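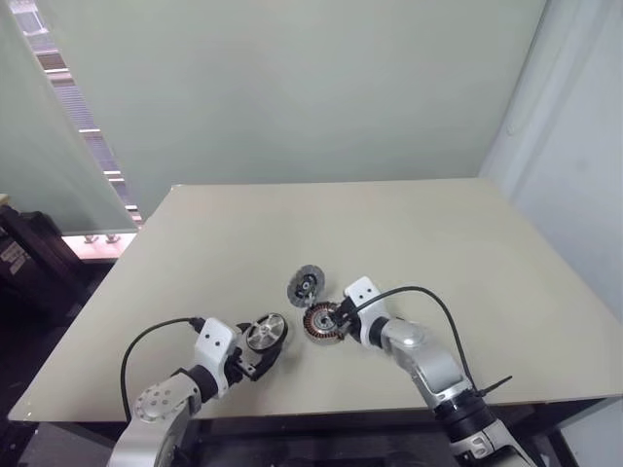
Both arms at the Girkley bench, with a pulley wheel on the left and a copper-wound stator on the right.

Gripper trials: your questions

I've been trying out two-finger grippers for the Yeo project since April, and the same questions keep landing in my inbox. I've put my answers in one place and I'll add to them when I learn something new.

Which grippers are you comparing?

Two so far. The Lurer is the white one with black fingers, and the Futasness is an older unit that I ran all last winter. Only the Lurers are mounted right now, one per arm. I swap them as a pair, and I don't mix brands (I tried it once and spent a whole evening chasing a timing problem that was really two different closing speeds).

Why motor parts?

That's what Yeo wants put together! Also, they're a pain to hold, so they make a good test. A pulley wheel has a rim you can grab, but the spokes leave gaps, and a fingertip that lands in a gap will twist the wheel. A stator is worse – squeeze the windings too hard and you can nick the coating on the wire.

How hard do you squeeze?

As little as I can get away with. The force setting on my controller goes from 0 to 100, just a plain scale, no real units. I start the stator low and creep up until it stops slipping when I tilt the wrist. The pulley can take a lot more, so I don't worry about it much.

How many grasps before you trust a result?

400 per part, per gripper. I used to stop at 69 because that's how many fit in before lunch, and I got fooled twice by a lucky morning. For anything I'm going to send to Yeo I go up to 1,000.

What do you do about the cables?

Give them a big loop. Mine come out of the top of each gripper and arc well away from the fingers before they head back down along the arm. It looks messy, but when I had them tied down tight the wrist ran out of slack halfway through a turn and the controller threw a fault. Check your loop at both ends of the wrist's travel before you run anything at full speed.

Do you need two arms for this?

For plain grasp testing, no. One arm and a table will do fine. I use two for handoffs, and for holding one part steady while the other comes to meet it. If you're only shopping for a gripper, start with one and save yourself the calibration.

Rubber pads or bare fingers?

Pads for the stator, bare for flat discs. Pads are nicer on wire, but they add thickness, and then it's tough to get under something thin lying on the table. I haven't found one fingertip I like for both jobs. If you have, please write to me!

Can I get your test scripts?

Sure, once I clean them up. The Futasness ones are in decent shape, and the Lurer ones still have my bench positions typed right into them, so don't run those on your own arm.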